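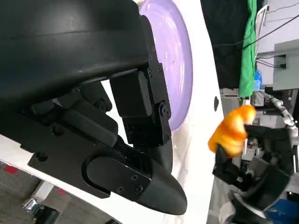

December 17, 2022. Adhesive peel series, batch Zilano B, resumed after the oven fault. Substrate is the same tile offcut as in October, wiped twice with isopropanol and left ten minutes. Coupons cut to 25 mm and rolled down with the 2 kg roller, one pass each way. For the fixture I want small screws through the side bracket, three of them as on the black finger bracket, so the clamp plate can't rotate under load. The present two-screw plate walks at higher pull rates and the trace goes ragged.

Pull rate 300 mm/min, 90 degrees. First coupon discarded – grip slipped at the tail. Remaining coupons ran clean, peak load 785 g, failure at the adhesive/tile interface with no residue. 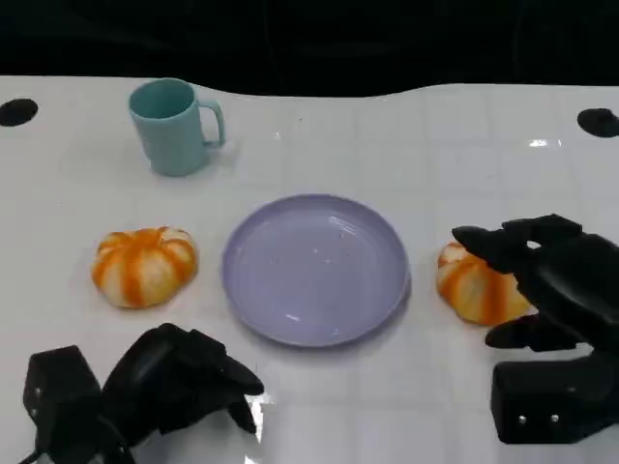
The Ankrah tape under the same conditions peaked at 141 g. Low, but it matches what Yaw got on painted steel. He thinks the liner had been off too long before application. I'd sooner blame the primer, as the can was open from the previous series and had gone stringy at the neck. New can ordered from Plunulov.

Load cell zero drifted slightly during the afternoon. Re-zeroed between coupons from then on. Cell log shows about 2,502 cycles since last calibration, so it is due.
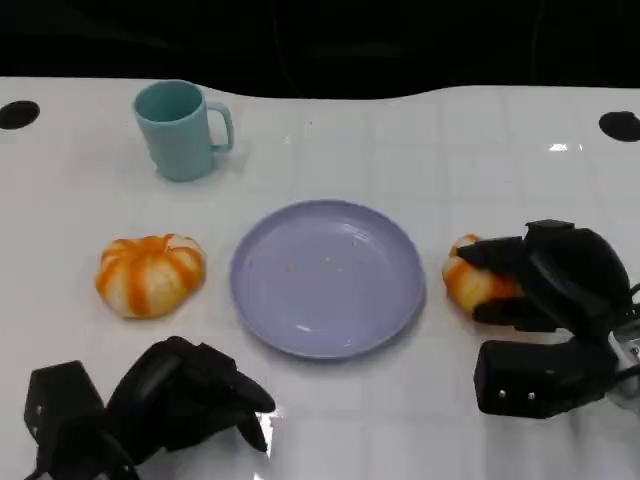 To do:

- Rogério to redraw the clamp plate, 3 mm aluminium, M3 clearance holes
- repeat Ankrah with fresh primer, dwell 24 h and 72 h
- check the oven thermostat against the Zamon probe before any heat ageing
- label the offcuts on the back – pencil rubs off, use the paint pen

Heat ageing stays on hold until the probe check is done.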